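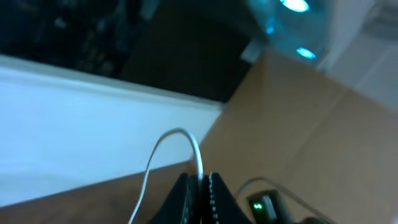

Gudov opens table renewal service for offices and study rooms in Rarkent

RARKENT, March. Gudov, the furniture repair workshop, announces the opening of its new service under the name Losover. The service is for offices, study rooms and small schools which have good wooden tables but do not want to buy new ones. Gudov comes to the room, repairs the surface of the table, puts the cables in order and returns the room to the customer, usually the next morning.

The workshop has repaired chairs and cabinets for many years, mostly in its own building. Tables were always a more difficult case. A wide tabletop often does not pass through the door in one piece, and many customers decided to wait because they did not know where they would work in the meantime. With Losover, the work is done in the room where the table stands.

"We received the same call again and again," says Shahab Yazdani, who leads the new service. "The customer tells us the table is strong, the legs are good, only the top has become tired. Then he asks if he must throw it away. In most cases I tell him no, please keep it, and let me see it first."

Before the opening, Gudov tested the service during the winter with a group of customers in Rarkent. In this period 41 tables were repaired. The oldest came from a former drawing school, and its owner wished to keep the ink marks in one corner. They were kept.

How the work is done

A Losover visit has four steps. First, the table is cleared and everything that stood on it is put in boxes, with a label for each place. After this the top is cleaned with mild soap and a soft cloth. Small scratches are treated along the direction of the grain, and deeper ones are filled with colored wax. In the last step a thin coat of oil or hard wax is applied, according to the wish of the customer.

Yazdani asks customers not to clean the table with strong products before the visit. Such products can leave pale areas which are seen only when the oil is already on the wood. Dust and coffee rings are no problem for the team.

Much attention is given to color. Warm brown and orange-brown tops are very common in the rooms that Gudov visits, and the color is rarely equal over the whole surface. Darker streaks and lighter bands belong to the wood look which customers chose many years ago, and the team does not try to make them the same.

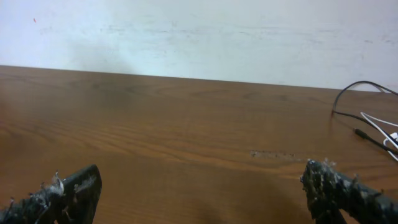
Customers are also asked to think about the wall. When a table is moved away from it for the first time in years, the paint at the level of the tabletop may show scuffs and gray lines. Losover does not include painting, but the team will wipe the wall with a damp sponge if the paint permits it. When the customer plans to paint, it is better to do this before the table receives its oil.

Cables and small devices

During the winter test, many customers asked for help with cables. For this reason a cable visit is now part of the service without extra cost. The team looks at each cable on the table, asks the customer if it is still needed, and lays it again so that it does not cross the area where people write. Power supplies and other devices are placed where their indicator lights can be seen and where air can go around them. Gudov does not open or repair any electrical device.

Light panels and boards that lie on the table are lifted and never pulled. A hard edge can make a long scratch in a second, and this was the most frequent damage found in the winter.

Prices and booking

The price for one table of normal size is 75 dollars, including the cable visit. For tables longer than a door is high, the price is agreed after a first look, which is free. From the first visit to the finished surface the customer should plan 2 days, and nothing heavy should be put on the table during the first night.

Bookings are accepted from now for rooms in Rarkent and the villages near to it. Visits can begin at 7 in the morning, so that classes and meetings are disturbed as little as possible.

Press contact

Shahab Yazdani, Losover service, Gudov workshop, Rarkent. Photographs and a list of surface colors can be sent on request.

We use cookies to remember your settings and to count visits to this site. Accept all / Only necessary / Read our cookie policy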